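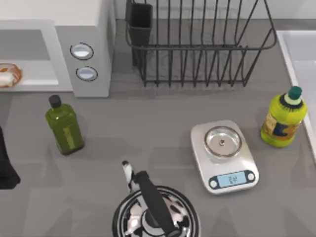

## Recording your first batch in the sim kitchen

Okay, load the Skukora counter and have a good look around before you touch anything! I always check the scale, the green bottle and the kettle first, then reset once so Simel picks up a fresh seed.

1. Pick one task and type it in plain words ("move the green bottle next to the scale").
2. Hit record, do it at a normal pace, stop.
3. Toss any run over 1545 steps (mine usually wander off looking for the kettle handle).
4. Shuffle the objects and go again until you have 47 keepers.

I did 133 for the bottle task and training was much happier. Export to the Cluser folder when you're done, and keep the seeds file with it.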